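Boxes, boxes, boxes - packing update from the hall

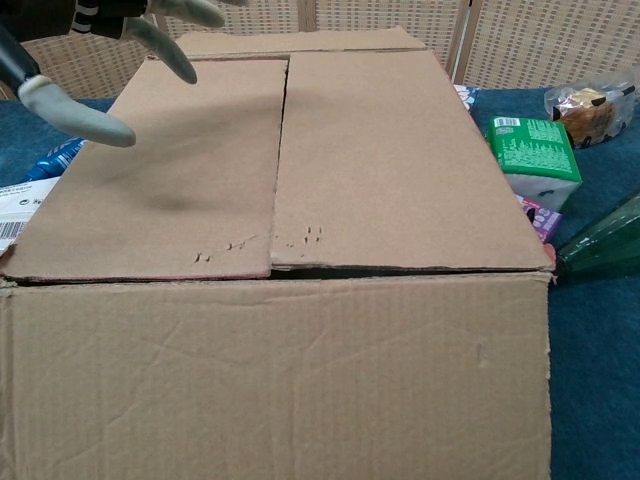
September 1, 2023

Quick one this month, sorry, I'm typing between loads. The move from Grirkent Street to the Ellis Road rooms is on and we are packing everything. Cupboards, the back shelves, the kitchenette, the lot. If you've been meaning to come and claim your casserole dish, now is the time. Anything with masking tape and a name on the bottom goes on the window sill. Anything without goes to Ellis Road with us and you can fight it out there.

Where we're up to. Craft cupboard done. Library done, all 2,701 books, and yes that is the real number, Müzeyyen Yurt went through the whole catalogue in July and crossed off the ones that never came back. (If you have the second volume of the Riltley history, she knows.) Kitchenette half done. Costume rack not started. Please somebody start the costume rack.

BOXES
We're after plain brown cardboard ones, good and square. Second-hand is fine, a few dents or little holes in the top is fine, we're not fussy. What we can't use is anything that's been in the rain or had fruit in it. Fruit boxes have no proper lid and the bottoms go. Also no banana boxes for the books please, we tried, Nazareno is still sweeping up.

Before you fill one:
Tape the bottom. Two strips along the join and one across. Not one strip down the middle and a prayer.
Heavy things down low, light things on top. Books in small boxes only.
Scrunched newspaper in the gaps. The Nitgate recycling shed has stacks of it, help yourself, bring the trolley back.
Leave the top flaps folded shut but NOT taped till Müzeyyen has seen inside and put it on the list. Short flaps in first, then the long ones over. If they won't meet flat there's too much in it, take something out.

A plain box with nothing written on it looks like every other plain box. We found that out last time. So: room and contents, thick black texta, on the side AND the top. "Kitchen - mugs" is good. "Misc" is not good. "Misc 2" is worse. If you're reusing a box with old writing or a barcode label on it, cross the old stuff out or we'll end up with someone opening printer paper and finding the Christmas tinsel.

PACKING TABLES
Tables get a cloth over them when we pack, the old tablecloths will do, stops the box bottoms scratching the tops and the tape gunk getting everywhere. Shake them out at the end please. One box per table at a time if you can manage it. When there's three on the go the small bits get shoved in wherever and then we're hunting for the tea strainer in November.

Small packets and cartons that don't have a home yet, leave them beside the box, don't just stuff them down the side. Somebody will come round and match them up. Most likely me.

WHAT'S NOT COMING
The big urn (leaks). The carpet offcuts. The overhead projector, unless anyone wants it, speak up. The odd saucers. There's a pile by the side door, have a rummage, take what you like, gold coin in the tin.

MONEY BIT
The removal quote came in at 3,000 dollars, which made us all sit down. Nazareno Fiore rang around and got it to 2,000 on the condition that everything is boxed and stacked on the ground floor when the truck turns up. So no loose lampshades, no armfuls of coat hangers, no "I'll just carry this one down on the day". If it isn't in a box with a lid that shuts, it goes in your own car.

That's why I'm going on about flaps.

HELPERS
We need more hands for the last push, evenings from six. Especially tall people for the top cupbaords and anyone with a ute. Bring scissors or a tape gun if you've got one, ours jams. Tea and bikkies provided till the mugs get packed, after that bring your own cup. Kids welcome if they can write neatly, there's a lot of labelling.

Parking round the back is fine, leave the ramp clear for the trolley. Don't lift anything you're not sure of. There's always somone about to take the other end.

Classes go on as normal until we're out, though you may be sitting next to a stack of crockery. First session at Ellis Road will be in the next newsletter once we've got the keys in hand.

Spare boxes can be left inside the porch, flattened. Names for the evening roster on the sheet by the phone, or tell Nazareno.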